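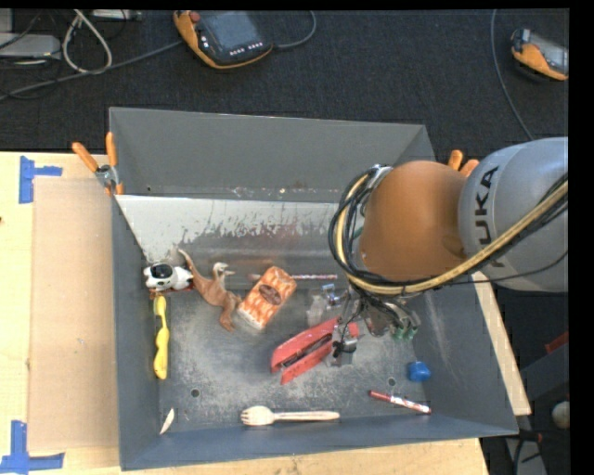 ### 4.2 Coating wear and the claimed service life

The argument for coated metal bins in small produce packing sheds rests largely on one number. Dobos gives the service life of a coated bin as 2,000 tipping cycles, and the number has since been repeated in purchasing guides, in the Utgate handling manual and in at least one funding application we were shown. We have tried to trace it back to a measurement and have failed. Andor Dobos cites a supplier's test sheet from Pešek. The sheet gives the number of cycles but says nothing about the load, the drop height or what counted as the end of the bin's life.

That last point matters more than it may seem. A bin can look dreadful and still hold potatoes. It can also look quite good and have a rough patch that bruises soft fruit with every load. If the end of service life means a hole, 2,000 cycles may well be modest. If it means the first break in the coating, we doubt that many bins at either of our sites would have reached it.

The grower interviews were of limited help. At Bremholm, bins were replaced when someone complained about them, and the person complaining was usually new. Long-serving packers had stopped noticing the marks. At Utgate there was a written rule that any bin with "visible coating loss" should be withdrawn, but the rule did not say how much loss, or on which surface, and the two supervisors read it differently. One treated a scuffed slope as ordinary use. The other would have pulled half the stock in April if there had been anything to replace it with.

We therefore separate three conditions that earlier papers tend to run together: scratching, scuffing and loss. Scratching is a set of distinct lines. Scuffing is a duller, spread-out change in the surface. Loss means that the top layer has a broken edge and a different surface shows beyond it. Figure 4 has features of each: pale scratches on the right wall of the bin, a whitish, scuffed panel below the rear wall, and a ragged lower edge where the pale coating gives way to darker metal. A single score for "wear" would hide those differences, and single scores are what most of the published comparisons use.

Even with the categories split, we would be careful about reading a cause from a mark. The Kuletti trial blamed scratched floors on grit carried in with root crops. This is plausible — anyone who has emptied a bin of unwashed carrots would say the same — but the trial had no washed-crop group, and the bins were stacked inside each other overnight. Stacking could have done much of the damage. The authors mention it in a footnote and then leave it alone.

Nor does it follow that a thicker coating is worth paying for. The cost tables in Dobos spread the extra price over the full claimed life, so any error in the cycle count passes straight into the saving. When we reworked his tables with the shorter replacement times recorded at Bremholm, the advantage over plain bins disappeared for the smaller growers. It remained for the packing co-operative, though only if the bins were never lent out, and they were lent out every harvest.

**Figure 4.** Scratching, scuffing and coating loss on a dark grey open-topped bin.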